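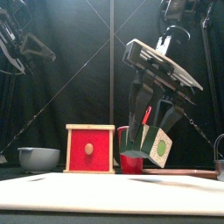
Figure 7.1. A two-arm cell during a teleoperated demonstration. The right gripper is holding the green cube.

Chapter 7
Showing the Robot What You Mean

The first time I tried to teach a robot by remote control, I spent a whole March afternoon picking up one block. I'd read the papers, I knew the math, and I kept bumping the gripper into the table like somebody parking a borrowed truck! My hands knew what to do, but getting that through a pair of controllers was another matter.

There are 2 ways of giving a demonstration in this chapter. In the first you grab the arm and move it yourself (kinesthetic teaching, if you want the long name). In the second you steer it from a distance, and the robot records the joint angles and camera views as you go. We'll work mostly with the second, using the Clisura dataset, which has 139 demonstrations in it, my clumsy ones included.

Look at the tilt of the cube in Figure 7.1. Would you record that grasp as a good one? Write down your answer before you go on to Section 7.1, and keep it handy – we'll need it when we get to labeling.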